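Flilterness Forums > Events and Shows > Automation open days, worth the trip?

gantrymouse
Posted March 30, 2018
Went to the open day at the Drekance hall. Paid for parking, stood behind a red belt barrier, watched robot hands deal with cards. I work in packing and my boss wants a write-up, so I'm trying out my opinions on you lot first. My main one is that I still don't know what any of it would do on a real line. Has anyone been to one of these and come home with something they could use?

tollbar_9
What was the task? "Deal with cards" could mean a lot of things.

gantrymouse
One station had bundles of cards and a wooden tray with compartments, and an arm working over the tray. Another had a hand holding a single printed card. I asked how often it drops one and got a speech about the future of work. I asked again and got a brochure.

oddsprocket
I was there too, earlier in the day I think. You're being a bit hard on it. Cards are a nasty thing to handle. They're thin, they slide, and a bundle wants to fan out on you. Our Sundix machine does cartons all shift without a fuss and would be hopeless with those. I'd take a slow hand that can pick up a card over a fast one that can only pick up a box.

gantrymouse
Fair about the cards. But a friction feeder does cards too, and it fits on a bench and doesn't need a guy with a laptop sitting across from it.

oddsprocket
A feeder does one size of card until somebody changes the setup. That was the whole pitch, or at least the part of it I could hear over the crowd.

tollbar_9
Did they show it changing from one job to another? That's what I'd want to see. If the pitch is "it can do anything" and you only watch it do one thing, you've learned about one thing.

gantrymouse
Not while I was there. I stayed for 30 minutes at the tray and didn't see a changeover. Could have missed it.

pennyfeed
I've been to 3 of these since December and I've given up asking about speed. Ask what it costs to keep running and who comes out when it stops. At the Ravn demo I got a straight answer on the service contract, 399 a month for the basic one, and that told me more than the rest of the afternoon did. Did anybody at this one talk money?

gantrymouse
No prices at all. "Depends on the application." I wrote that down twice.

oddsprocket
It does depend on the application - you can't quote a price to a stranger at a barrier. I got further by asking about wear on the hands. The woman I spoke to was quite open that coverings and fingers get replaced and that they're still working out how often. I thought that was a decent answer.

pennyfeed
"Still working out how often" is an answer I'd want in writing before I signed anything.

tollbar_9
Any photos? I'm more interested in the hands than the sales talk.

gantrymouse
A few. Judge for yourselves. 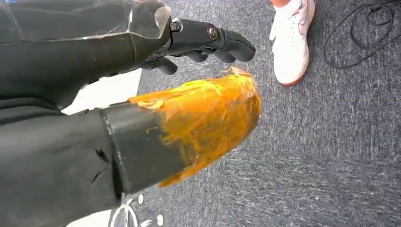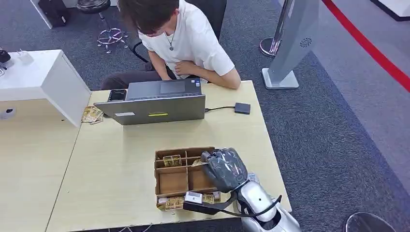
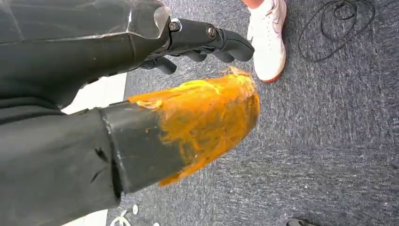
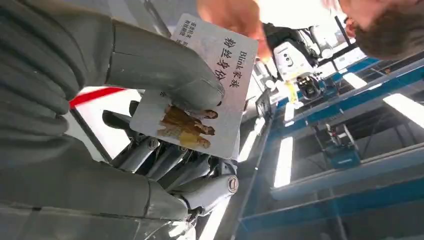 Robot hands at the Drekance open day. The tray station is in the second one, the printed card in the last.

tollbar_9
Thanks. The finger joints in the last one are nicer than I expected. I still couldn't tell you if it's any good, and I wouldn't expect to from a photo. Go back with a box of your own product and ask them to run it.

oddsprocket
Seconded. They told me they'd take samples if you arrange it first.

gantrymouse
Then that goes in the write-up. Recommendation is no purchase, send samples, ask for the drop rate again. I'll post here if they give me a number.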